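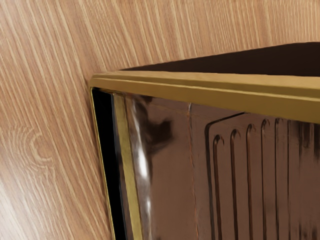 3.2 Dimensionamento e custo do posto de ensaio

O orçamento do posto foi elaborado antes da aquisição do braço, a partir de tarefas modeladas em simulação. A tarefa de referência é a abertura da porta de um forno de bancada pela barra horizontal. Foram comparadas duas propostas, da Kitetti e da Grekport, ambas com braço e garra de dois dedos, mas com prazos de garantia distintos.
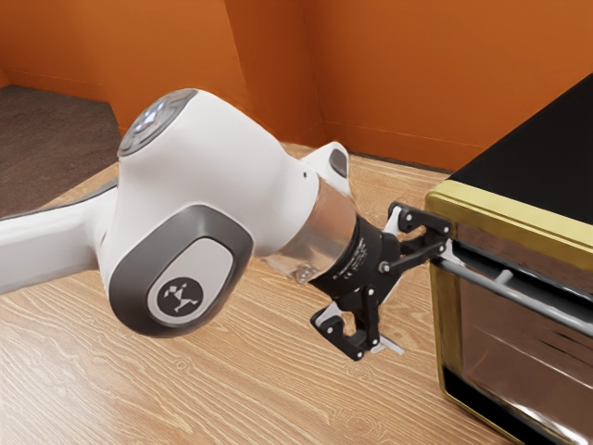 Azucena Bautista
Laboratório de Manipulação, Zamudio

Figura 2. Aproximação simulada ao forno, com a garra aberta junto à borda dourada.

A simulação serviu para fixar o alcance mínimo e a posição do forno sobre a mesa de madeira. Executaram-se 300 ensaios virtuais por configuração. O critério de compra exigia uma folga mínima de 80 mm entre o punho e o tampo ao longo de toda a trajetória. A configuração da Grekport cumpriu o critério sem alteração da base; a da Kitetti requeria um pedestal, cotado à parte.

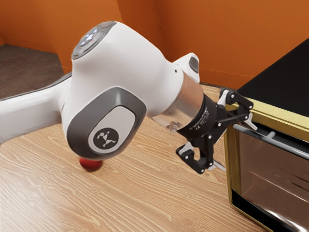 O custo do pedestal foi incluído na comparação, assim como o transporte desde Trurkthorpe e dois jogos de dedos de reserva. A amortização foi calculada a cinco anos, sem valor residual. A manutenção representa cerca de 5% do preço do braço por ano, valor que exclui a substituição da garra. O forno físico será adquirido em julho, após a confirmação das cotas da porta e da barra, de modo a manter a correspondência com o modelo. As despesas de instalação elétrica são tratadas na secção 3.3.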